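Minutes of the Equipment Sub-Group

The Equipment Sub-Group of the Matubbar Residential Laundry Trust met in the upper room at four o'clock. Present were Dilruba Dewan (Chair), Karthik Paul (Finance), Asanka Siriwardena (Operations) and Dinesh Jayawardena, who had been asked to keep the record and who had never kept one before.

The Chair opened the meeting by reading out the only item. It was proposed that the Trust should buy a folding machine from Skalstead, or else hire hand-held grippers from Prosesari and spend the year teaching a machine of its own. The Trust had money for one of these courses. It did not have money for both, and Mr Paul asked that this be written down first.

It was written down first.

Mr Siriwardena spoke in favour of the grippers. He said that the Skalstead machine folded towels and flat sheets very well, and that he had stood before it at the showroom and admired it. He had then taken a cardigan from his bag and asked the salesman to fold that. The salesman had offered him coffee.

Mr Paul asked what the cardigan had to do with the budget. Mr Siriwardena replied that the Trust washed for people who lived in rooms, and that people who lived in rooms did not, as a rule, send down flat sheets. They sent down whatever they had worn. He wished the Sub-Group to consider how clothes were met with at home, on beds, among other things, and he passed his papers along the table. 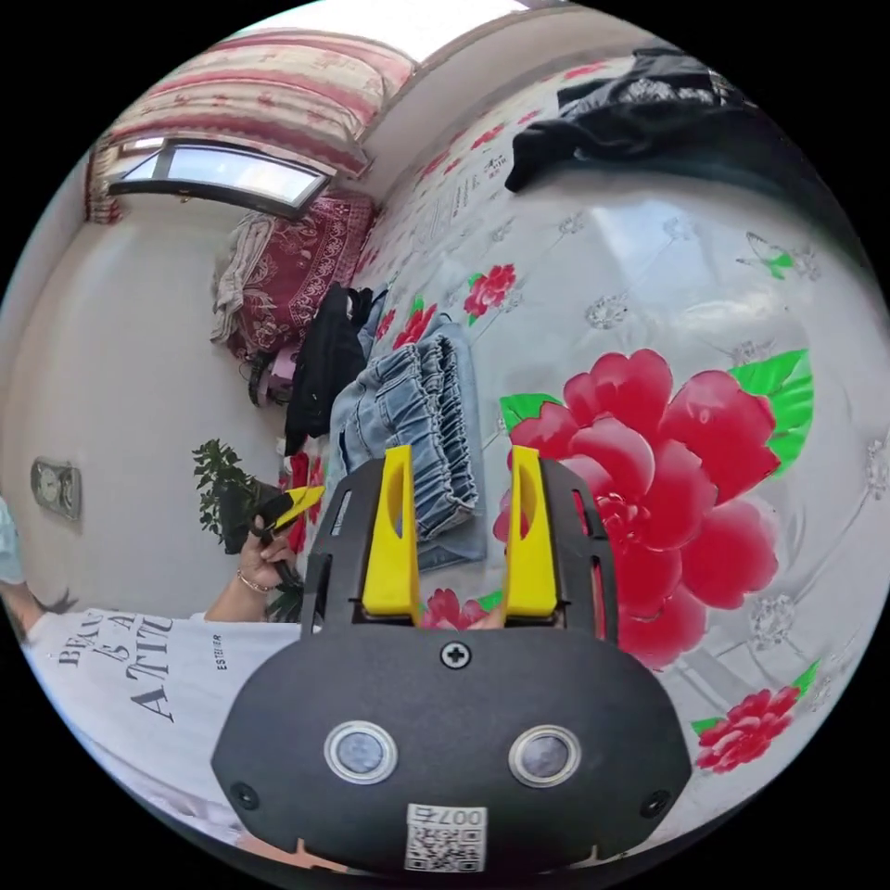
Appendix B to the Operations paper. Folded jeans on a bed, with the gripper fingers open.

The Chair looked at the page for some time. Mr Paul looked at it for rather less, and turned it over to see whether there was a price on the back.

"My mother had a sheet with flowers like those," said the Chair. She then asked that the remark be left out of the record. Mr Jayawardena, being new, had already put it in, and he did not like to cross out anything the Chair had said.

Mr Paul presented the figures. Hire of the grippers would cost 2,000 a month, with two months payable before delivery. Repairs were included, but replacement fingers were not. Wages for the people holding them had been placed under Training in one column and under Staff in another, and he would be grateful to learn which was meant. The Skalstead machine would be paid for in April and would thereafter cost only electricity and, he supposed, a man with a spanner.

Mr Siriwardena said that both columns were meant. The people would be trained in the use of the grippers, and the machine would be trained by what they did with them. Mr Paul observed that in this case the Trust appeared to be paying for one lesson twice. There was a silence, during which the dryers could be heard through the floor.

The Chair asked what would become of the folding room. It employed four people, and the longest serving was Jabari Shirima, who had been there since the old boiler. Mr Siriwardena said that he had spoken with Mr Shirima that morning. Mr Shirima had listened to the whole of the proposal while finishing a basket of shirts. He had then asked whether the hired grippers would be left-handed, as he was.

No member present knew the answer. Mr Siriwardena undertook to write to Prosesari.

"And if he were to teach it," said the Chair, "would it fold as he does?"

Mr Siriwardena believed that it might, in time. The Chair took from the chair beside her a pillowcase that had come up with the tea things, and laid it on the table. It had been folded in the manner of the folding room, with the last corner tucked under, which was no part of the written procedure. Mr Jayawardena could not say who had begun the practice. His own shirts came back that way, and he had never once thought to ask.

Mr Paul moved his column of figures a little to the left. He said that he would support a hire of two months, on the condition that the wages were entered under Staff.

It was so agreed. The Chair kept the pillowcase. The meeting closed at ten minutes to five, and Mr Jayawardena went down by the back stairs to ask Mr Shirima about the corner.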